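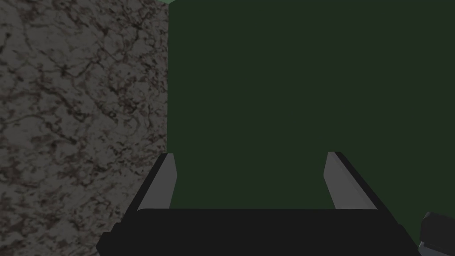 Does adding a wrist camera help a policy when the wrist camera can see almost nothing but one flat surface? On our tasks it helps during the approach and hurts at close range, unless you train for the close-range case directly.

Thread on the Ponier result, by request. Posts are short, details at the end.

Filed under: Robot Learning / Sim / Manipulation

1/ Setup. Simulated arm, parallel gripper, one fixed third-person camera and one wrist camera. Policy is plain behavior cloning with action chunks. Nothing new in the architecture and we don't claim anything there.

2/ The training set is 937 scripted demos. Surface textures and colors are randomized per episode. Each demo was checked for completion before it went in.

3/ The question came from a failure log Irena Bednarek was sorting. A large share of the bad rollouts had the same shape: clean approach, then a stall with the fingers open, close to a big flat face.

4/ At that range the wrist view carries very little position information. Dark green fills most of it, with a straight seam against a stone texture on one side. Slide the gripper along the seam and the pixels barely change.

5/ The policy still weights that view heavily. It learned to, during the part of the trajectory where the view is useful. We measured this by swapping in a wrist image from a different timestep and recording how far the predicted action moved.

6/ Result of the swap test: early in the approach, a swapped wrist image changes the action a lot, as it should. Near contact it still changes the action a lot, even when both images are nearly uniform. Small shading differences were driving the output.

12 reposts · 46 likes

7/ Fix we tried first: drop the wrist image at random during training. Stalls went down, but fine alignment got worse across the board. Lech Żak predicted this and I owe him a line in the acknowledgments.

8/ Fix we kept: drop it as a function of image content. We compute local gradient energy on the wrist view, and the flatter the view, the higher the dropout rate. Textured views are left alone -- flat ones get masked often enough that the policy has to use the fixed camera and joint state.

9/ Caveat on that measure. A granite-like texture has plenty of gradient energy and still tells you little about where you are. So we compute it on 4 tiles and use the lowest value. Crude. It worked better than the average.

10/ Numbers, same 3 seeds for every variant. Baseline: 46 stalls in the held-out set. The random dropout and content-based dropout counts are in the table in the draft, with per-seed spread. Please read the spread before quoting the mean.

11/ What we have not shown: anything on hardware. Rendered surfaces are cleaner than real ones, and sensor noise alone may change what counts as a flat view. Rosalinda Bañez is setting up the bench version at Drostau. No date on that yet.

12/ We also have not tested wider lenses. Kazimiera Czarnecka thinks a wider field of view removes half the problem. Could be. It also puts more gripper in the image, and the gripper looks the same at every position.

13/ Code for the swap test goes up first, in December, with the training config following after cleanup. It only needs a saved rollout and a checkpoint, so it should run on your own policy with minor edits to the loader.

14/ If you run it and get the opposite pattern, send me the rollout. I'd like a counterexample before the camera-ready.

4 replies · 3 quotes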